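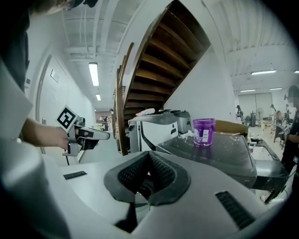
A person at left holds a gray-and-black tool fitted with a square patterned marker.

Print the Torque Value on the Part

4 min read
Last updated Thu 5 May

Most assembly instructions for household and light workshop goods still give fastener tightness in words. "Tighten firmly." "Snug, then a quarter turn." "Do not overtighten." I think these phrases should be retired, and that the number should be molded, stamped or printed next to the fastener it applies to.

The technical argument is short. A threaded joint holds because the fastener is stretched and the parts are clamped. Too little clamp force and the joint slips. Too much and something yields, usually the softer material. In a plastic housing with a brass insert, the range between those two failures is narrow. A person with no reference will land anywhere inside it or outside it, depending on the length of the driver handle and how many screws came before.

The Staniforth bench I assembled in August had eight identical screws going into two different materials. The booklet used the word "firmly" for all of them. Three stripped. The replacement inserts, from Vevoro, came in a bag with a value of 2 N·m on the label, and none of those has moved. The designer of the bench must have worked to some figure. It was lost between the drawing and the booklet.

The usual objection is that buyers do not own a torque driver. Many do not. A preset driver is a cheap item, though, and a printed value is also useful to people who will never buy one. It tells them that 3 N·m is a light pull on a short handle and that 20 N·m is a different kind of job. It gives the repair shop something to work from ten years later, when the booklet is gone.

A second objection is that friction makes the number unreliable. This is true up to a point. Most of the applied torque goes into friction under the head and in the threads, and oil or thread locker changes the result considerably. The answer is to print the condition as well: "3 N·m dry" takes up less room than the recycling symbol. Zallow already does this on its shelf brackets — small raised characters, legible under paint — and the brackets are not expensive.

Liability is the objection I take least seriously. A maker who states a value can be held to it, and a maker who writes "firmly" can blame the customer. That is convenient for one side only.

I would start with plastic housings, where the damage is permanent, and leave steel to steel for later.

Related
Hex, square and star: a case for fewer drive types
Reading a bolt head
Bruvmont hinge plates after 2000 cycles
When to replace a threaded insert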